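Fistthorpe Room 2: Tabletop and Tableware

Gallery updated 9 Mar 2021

Surfaces and small items from the Fistthorpe fit-out. The tables went in during January. Item names follow the Morkden parts list. Finishes are given as seen under the room lights, with no color correction.

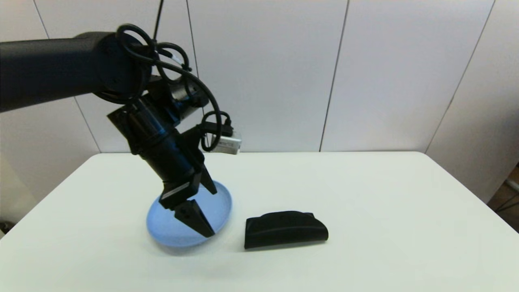
Light blue round plate, shallow, slightly raised rim. Black half-disc to the right, matte, straight edge forward. White rectangular tabletop.

Notes on the items

Plate: listed by Brevonura as a side plate, stackable. The light blue was chosen over cream, which was hard to pick out on a white surface. Stock on hand is 31, with nearly 50 more on order.

Half-disc: entered in the parts list under "shapes, dark". The groove or ridge runs along the curved top. Store flat side down.

Tabletop: depth 80 cm. Wipe with a damp cloth and mild soap. Scouring powder leaves dull patches on this finish, and two tops from the earlier Evangelista order had to be replaced for that reason.

Replacement plates are requested with the Brevonura form, one form per room. Shelf labels for Room 2 are being reprinted in the larger type size. Until they arrive, use the Morkden list for item names.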